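Household Manipulation Bench, Notebook 4
September 15, 2025
Entry by: Giorgia Marino
Present: Jaanus Eglītis, Beryl Yeoman (morning only)

Purpose of the session. To continue the small-textiles portion of the tidying study and to record whether the arm can be trusted with soft items that a person would sort or put away without thought. The question was raised again by Arturo Pellegrini at the May review, where he asked for a plain statement of which chores the machine can do today without a person standing beside it. The present entry concerns gathered and elastic fabric only. Towels and flat cloths are covered in Notebook 3 and are not repeated.

Setup. Arm and controller as before. The Risach grasp planner was used without modification. The Henderell finger pads were replaced before the first run, the old pair having worn smooth on the left side. Approach speed was left at the setting used last week. Jaanus recommended a lower speed, and the recommendation is noted under Actions.

Procedure. Each attempt consists of an approach, a close, a lift, and a transfer to the tray. An attempt is scored as complete only if the item reaches the tray and nothing else on the surface has been moved. A person may stop the arm at any time, and a stopped attempt counts as failed. Total attempts for the day: 30. Complete: 23. Of the remaining attempts, 4 were stopped by hand and the others failed at the lift.

Observations. The planner continues to treat a gathered band as a solid object with a firm outline. Pleated fabric does not have one. When the fingers close on the outer folds, the folds give way and the reported grip width falls below the threshold, at which point the software concludes that it has missed. On several attempts it opened the fingers and tried again when a hold had in fact been made. A person would feel the difference at once. The wrist camera is of limited help at close range, and at the present speed many of the images it returns cannot be used for locating an edge. 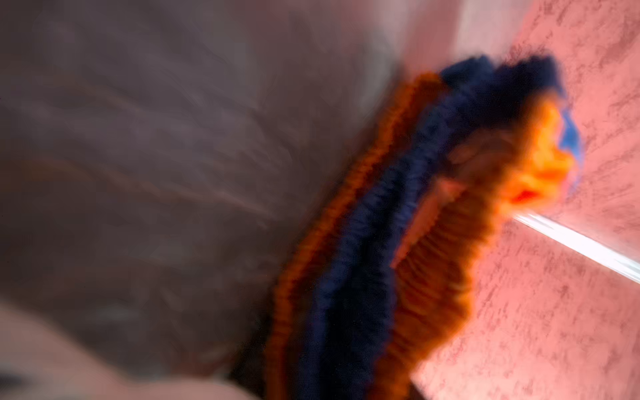
Wrist camera, gathered fabric in orange and navy, with pale rod at right. Heavy motion blur; speckle on the pink surface still readable at far right.

The image was passed to Beryl, who marked by hand where she would place the fingers. She chose the boundary between the outer orange band and the navy one, on the grounds that the change in color remains usable when the outline is lost. The planner does not use color at this stage. It should be determined whether it can be made to do so without a full retraining, and Sveva Benedetti has been asked for an opinion.

The translucent rod presents a separate difficulty. It extends out from beneath the tip of the fabric, and the image does not settle whether it passes under or through the gathers. For scoring purposes the distinction matters. A rod lying under the band should stay where it is when the band is lifted; a rod held by the band will travel with it. The current rules do not say which result is to be counted as complete. No score should be assigned to mixed items of this kind until the rule has been written.

Comparison with hand work. Beryl cleared a tray of similar items by hand before leaving. She did so while discussing another matter and did not look at the tray for most of the time. Her time was not recorded and no claim is made from it, but the arm is not close.

Assessment. For soft gathered items, unattended operation is not recommended. Supervised operation is acceptable for study purposes. It would not save a household any labor at present, as the person supervising could complete the chore sooner. The Gentile group reports better results with stiff goods, and our own figures for cups and boxes agree with theirs. The weakness is in cloth, and in cloth next to something that is not cloth.

Actions.
Reduce approach speed for the final part of the travel and repeat the set (Jaanus).
Draft scoring rule for items in contact with one another (Giorgia, for Arturo's approval).
Check whether the retry step can be disabled separately from the grip threshold (Sveva).
Order spare finger pads from Clorow - the last order, number 191, was short by one pair.

Arm parked and powered down at the end of the session. Log copied to the shared drive.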